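Pravel Countertop Dish Rack, two-tier: I've had it a while, so let's do this

14 comments
Share · Save · 131 shares

Quick one because I have to be out the door by 5. People keep asking about the Pravel after I mentioned it in the Berkora kettle post, and I'd rather type this once than answer it in the comments over and over.

Short version: good rack. Annoying tray. Buy it if your counter is deep enough, skip it if it isn't. Long version below, typed fast.

What I had before. A Villaseñor folding rack, the bamboo one. Loved how it looked. For one winter. Then the feet went black where they sat in the puddle, and no amount of scrubbing or vinegar or sun on the back step brought them back. Also it folded when I didn't ask it to. Lost a good bowl that way. So, metal this time.

Ordered on a Monday, came end of that week. Box was fine. Inside the box was a lot of plastic film, every single tube wrapped seperately, and a bag of screws with no label. The instructions are one sheet, pictures only, and the picture for the top tier is drawn from behind for some reason, so I built it backwards. Took it apart. Built it again. 30 minutes all in, should have been 10. You need a small Phillips, it doesn't come with one. My tip is do all the screws loose first, THEN tighten. If you tighten the bottom frame first the uprights will not line up and you will say words.

Size. This is where most of the bad reviews come from, I think. The listing gives you the width and buries the depth. Measure from the wall to the front edge of your counter, then take off whatever your backsplash sticks out. Then remember cabinets. Mine hang low and the top tier only just slides under. Getting tall glasses in and out of there is a sideways sort of move. If you've got a window over the sink instead of cabinets you won't care.

Bottom tier is for plates and pots. Plate slots are the best thing about it. Spaced wide enough for a dinner plate with a lip, and they hold it straight up, so it dries on both sides. My old one leaned everything over like dominoes. Pasta bowls, less good. They sort of fit every second slot and then one will roll forward and sit on its neighbor. Side plates fine. Saucers fall through to the tray unless you put them at the end. 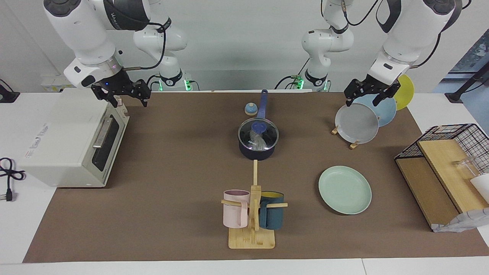 Top tier, glasses and mugs. Flat wire shelf, low rail round it. Mugs ok. Wine glasses I wouldn't, the wires are too far apart for a stem glass to sit flat upside down, and you get that wobble. There are hooks on the side for stem glasses supposedly but they're too shallow. I hang the sponge on one and the bottle brush on the other. Perfectly happy with that use of them.

Utensil cup. Clips onto either end, which is nice, left or right. Holes in the bottom are decent, it drains. But it's one big cup with no divider, so forks and spoons and the peeler and the good knife all go in together, and I don't love reaching into that. I put the good knife on a towel instead. If you cook a lot you'll fill this cup by lunch.

Now the tray. OK.

The tray is meant to slope to a spout, and the spout is meant to hang over the sink. In theory no puddle. In practice the slope is so slight that if your counter leans even a hair the other way, the water just sits at the back. My counter leans the other way. Old house. First week I had a proper pond back there and a smell by day 5. Fix was two felt pads under the back feet, the thick ones for chair legs. Now it runs. It's a dumb thing to have to do on a rack at this price but it took one minute.

Also the spout only goes on one side. You pick when you build it and then it's a full teardown to swap. Mine is on the right. If you move house, have fun.

Cleaning. Rack itself, wipe down, easy, I do it when I do the sink. Tray comes out from the front without moving the dishes, which I use all the time and would miss. Hard water here, so it goes chalky. Vinegar and hot water, leave it, rinse, done. The corners of the tray are squared off and gunk gets in there, an old toothbrush gets it out. Rounded corners would have cost them nothing.

Rust. Everyone asks. None on the tubes. There IS a bit starting on two of the screw heads, the ones nearest the spout. The screws are clearly a cheaper metal then the rest. I swapped those two for stainless ones from the hardware store, pocket change. If you want to be clever do it on day one while you've got the screwdriver out.

Weight. Listing says something wild about how much it can hold, I didn't test it and don't plan to. It has had my big soup pot on the bottom and a full top tier at the same time and didn't sag. It does slide a bit when it's empty. The rubber feet are hard rubber, not the grippy kind. Loaded, it stays put.

Noise, since I live with a light sleeper. Metal on metal, so yes, it clanks. The bamboo one was much quieter. If you unload at 6am like me you learn to do it slow.

Compared to the Pratance one. My neighbor Yayra Odoi has the Pratance single tier and we swapped for a weekend in April to see. Hers is lower and wider and way easier to load, you just drop stuff in. Tray on hers is miles better, deep, steep slope, swivel spout, all the things I want. But it eats the whole counter and there's nowhere for glasses, she has them upside down on a towel next to it. She wanted hers back by Sunday night. I wanted mine back too, so there you go. Two people in a small kitchen, I'd say Pravel. Family and a big counter, Pratance. She says the slots on hers are too tight for her heavier plates and I'd agree with that, had to really push one in.

Customer service. Had to write them once, one of the little end caps was missing. Reply next day, cap came in an envelope, no fuss, didn't ask for a photo. Points for that.

The listing has over 2,000 ratings and a lot of the one stars are "too big" and "doesn't drain". First one is measuring. Second one is the felt pads. The ones about it arriving bent I can't speak to, mine was straight.

Things I'd change
- steeper tray, please
- spout that swaps sides
- divider in the cup
- better screws
- draw the instructions from the front

Things I wouldn't touch
- the plate slots
- tray pulling out the front
- the matte finish, doesn't show fingerprints or water spots much

Would I buy it again. Yeah. Grumbling, but yeah. Wait for a sale though, it seems to go on sale pretty often and I paid full price like a fool.

Someone asked if it fits in a dishwasher for cleaning, the tray does on the bottom rack at an angle, the frame no chance. And someone else asked about the over-the-sink version. Haven't tried it. My faucet's too tall for those.

Kettle follow up is still coming, I know, I know. Need to descale it first so I can tell you how that goes.

Share this post
14 comments · View all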